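The woman who never buys bin liners

September 25, 2021

I first heard about the bag lady of Tustamance from my own sister, who had been to one of her tidying mornings and come home with a knot technique and very strong opinions. (The bag lady is what she calls herself, I should say. She asked me not to print her name and I've promised, so the bag lady she stays.) She looks after the shared workrooms at Lacson, the old seed merchant's on the hill, and in the past two years she has become the person people ring when their cupboard under the sink won't shut.

I went up to see her with a bag of bags, which felt like the right thing to bring. She had it out of my hand before I'd got my coat off.

"Lovely," she said, going through it like somebody looking at holiday snaps. "Oh, that's a good thick one. This one's had it. Where did you get this one?"

I had no idea where I'd got that one.

We sat on the floor, which is where she does most of her talking, and she told me how it started. She had moved out of a flat above the Nerkine bakery in June and found that one entire packing box was plastic bags. Bags inside bags inside a bag. "I sat there and counted them, all 90, and I was so cross with myself, because I had a new roll of bin liners on the shopping list. On the actual list! I crossed it off and I haven't bought a roll from that day to this."

Her rule is that a bag should go straight from carrying the shopping to lining a bin, and that the spares should live where you can see them. She's against the drawer. She's very much against the bag of bags behind the door with its neck tied so tightly that you have to tear it open to get anything out.

"One hook, one bag on it, and the rest go inside that bag," she said. "When it bulges, you've got too many, so stop accepting them. People want it to be cleverer than that and I'm sorry, it isn't."

I asked whether it matters what sort of bag. She got quite animated here and I had trouble keeping up with my notes. Supermarket ones are too wide in the mouth for a small bin and slither down the moment you throw in an apple core. The thin stripy ones from the market split. What she likes best is the ordinary takeaway carrier with two proper handles, the kind that says thank you on the front.

"I like being thanked," she said. "And the smiley face — well, it's cheerful, isn't it? You're only putting your tissues in it, but it's cheerful."

She buys her bins to suit the bags, which I had never thought of doing in my life. Clear plastic, round, no lid. Clear so you can see how full it is from across the room and can't pretend otherwise, round because there are no corners for the crumbs to get into. She had one from Wakia, the kitchen shop by the station, for years until it cracked, and still speaks of it fondly.

Then she showed me how she does the lining, twice, slowly, as if I were six. Shake the bag open first with a good snap. Push your fist down into it until it touches the bottom of the bin, and only then bring the top out and over the rim. "Everyone does the rim first. Then there's a great balloon of air underneath and they wonder why it pops up again. Get the air out! Bottom, then sides, then rim." If the bag is too big, you twist the slack and tie it in a knot just under the lip. This is the knot my sister came home with, and I can report that it holds.

The hook, she says, should be low enough that you can reach it while kneeling next to the bin, and it should be a small one. Big hooks attract coats.

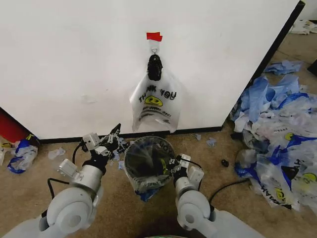

What she'd say to the rest of us

I wondered if she ever got tired of the subject. She laughed and said her family certainly did. She once worked out that a household on her street could get through 2,000 bags before the children left home, and announced this at a birthday tea, and was asked to pass the cake.

"I don't tell people off, though. I used to, and they just hid things from me. You go round and there's one very full cupboard that everybody is standing in front of." These days she asks them to pick one bin, usually the bathroom one, and line it with whatever's in the house for a month. Most carry on after that. A few go back to the roll, and she says she can't be chasing after them.

Before I left she handed back my bag of bags, sorted, folded and with the bad ones taken out. There were 16 left. I've put a hook up next to the bin in my hall, and so far there's only one coat on it.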